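# Clasteck two-station folding and pick setup, after a winter of use

**Rating: 3 out of 5**

March 2020

We run a small garment returns shop. Parcels come back from customers, we open them, sort what's inside, fold it again and send it out. In January we put in the Clasteck system, sold to us by Janel, who also did the installation. This review covers what it does well, where it slows us down, and what has changed for the people on the floor. There are other reviews that go through the spec sheet, so I'll leave most of that out.

Setup took 2 days. The arms were up on the first, and the second went to teaching them where the table ends. The manual is clear on wiring and thin on everything after that. We called Janel twice about the emergency stop, which was wired correctly but labeled wrong in the drawing.

On a good shift the station gets through 169 pieces. On a bad one it was 102, mostly knitwear. Our old benches did more than that with people alone, but the people were worn out by lunch.
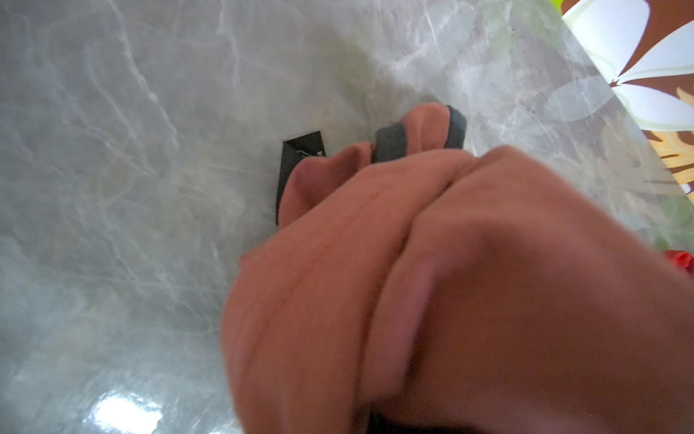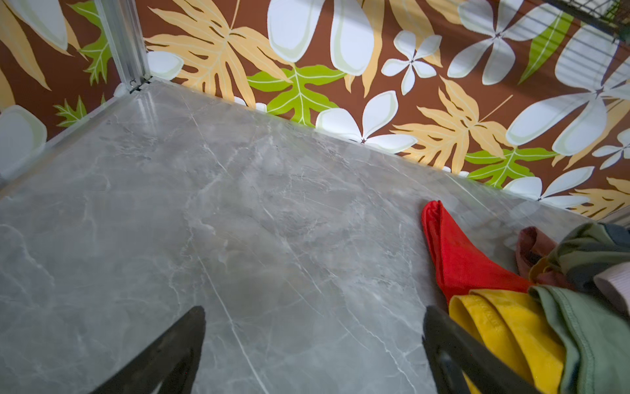
The biggest change has been in how the work is divided. Before, each person took a parcel and saw it through to the shelf. Now one person feeds the station, one checks the output, and the rest do repairs and stain work, which used to wait until Friday. Feeding is harder than it sounds. A heap like the one with the red garment in front and the mustard and green ones below it has to be loosened before it goes on the table, or the machine lifts two pieces together. We now do this on a side cart – it adds a step, but there are fewer stops. Small hard items that come back in the parcels are a separate matter, and we still sort most of them by hand.

Sore wrists are down. Boredom is up, mainly at the checking end, and we rotate that job every hour. Two people on the evening shift asked for training on the controls and got it. They can now clear a fault without calling anyone. Hours have stayed the same so far. I would advise any shop to tell its staff that before the crates arrive – we waited a week too long and lost some goodwill.

We also tried a Fostau unit at the trade days. It was quicker on shirts and much louder, and you could not hold a conversation next to it. The Ní Chonaill folding bench is cheaper and worth a look if you only handle flat goods.

**Good:** quiet, easy to wipe down, short training time.

**Not so good:** knitwear, the drawings, and spare parts that take 3 weeks to come.

We have kept ours and ordered a second cart.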